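The grip-loss stop is the wrong thing to disable

February 21, 2022

Every picking cell with a wrist sensor has a setting that decides what the arm does when it thinks it has lost its grip. At Priltura, where the kitting cell runs on a Keltau controller, that setting was changed last August from "stop and hold" to "retry in place." The change cut the number of operator calls. It also produced the fault that took the cell out of service, and I think the review that followed drew the wrong lesson from it.

The cell feeds from a gravity rack. Blue bins sit among the roller tracks, and the controller models the rack as a set of fixed surfaces with a clearance zone around each. Cartons are handled at a separate station in the same program. Both stations share one gripper and one set of grip thresholds, and the shared thresholds are the root of the matter.

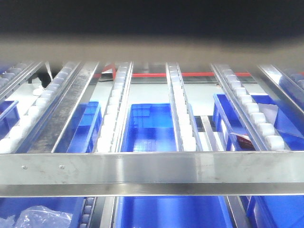
Why does a retry cause more trouble than a stop?

A retry assumes that the part is where it was before the grip failed. If the part has bent or shifted, the fingers close on something the program has no position for, and each further attempt starts from a worse estimate than the last. A stop preserves the evidence and leaves the next move to a person.

In the August fault, the controller reported a lost grip on a carton flap. The grip had not been lost. The flap had flexed, finger force dropped below the threshold, and the logic treated low force as an empty hand. It opened, moved down 4 mm and closed again. After 2 retries the fingers were bearing on the carton wall, the wrist load passed its limit, and the drive tripped with the gripper still closed. The brake held, as designed. Clearing it required a manual release, and the manual release procedure was written for a rigid part.

The review recommended raising the wrist load limit so that the drive would tolerate more contact before tripping. I disagree with this. The load limit was the only layer that worked. Raising it hides the sequence that leads up to the trip and puts more energy into the contact when the trip does come.

The Nuttall group, which wrote the original cell program, proposed a separate force threshold for board and film. That is closer to correct. Corrugated board does not hold a constant thickness under pinch. It crushes, the force decays, and a single threshold set for molded plastic will read the decay as a drop. Finger position should be checked along with force: if force falls while the fingers remain apart, something is still between them. 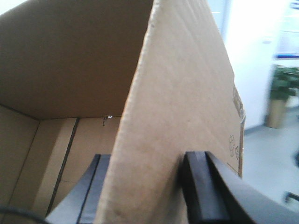 Position feedback has its own limits. A thin flap crushed along its edge leaves a gap close to the sensor's resolution, and wear in the finger linkage can be larger than that gap. The check needs a calibration against a closed, empty gripper at the start of each shift. Flemanora, the integrator for the second line, already does this in its startup routine. The step is short and has no effect on cycle time.

The usual objection is availability. A stop needs a person to come to the cell, and a cell that stops often will be bypassed by whoever is tired of walking to it. I accept the point, but it is an argument for better detection. A false stop rate that high should be logged as a fault and traced. Converting each false stop into a retry removes it from the log, and the log is what maintenance works from. In the Priltura records, the weeks after the change show almost no grip events at all, and they were read as an improvement.

My preferred settings are plain. Stop and hold on any disagreement between force and position. Permit a retry only after the arm has backed out to a known clear point and the part has been located again. Keep the wrist load limit where it was. Write a release procedure for soft goods and test it with the power off, using a carton from the line.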